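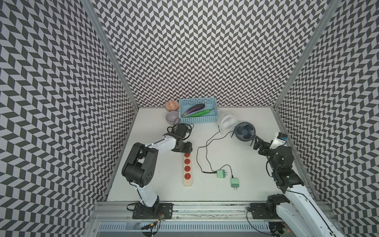

Adeel Bajwa wrote back that I'm wasting my time on fingers and should be comparing the controllers, the gripper is only as good as whatever closes it. Fair. Did fingers anyway.

So. Mosov fingers vs the Zedden ones, same arms, plug-into-power-strip task. 50 tries each. Mosov got 24, Zedden got 27. Not exactly a landslide. The Zeddens hold an adapter straighter but they're fat at the tip and I kept bumping the neighboring socket. The Mosovs are thin, nice, and they let the plug twist when it meets the outlet. Every time I thought I had the angle, twist.

Camera on top of the gripper helps more than either set of fingers. Wish I'd done that back in August.

Cables still a mess. Need longer ties, and a better route past the elbow.

Controllers next then, ok Adeel. Kolwood first becuase it's already wired.

Recent posts
Magsi wrist motors, first week
Why I gave up on suction
Kolwood controller: setup notes
Rail mounting, second attempt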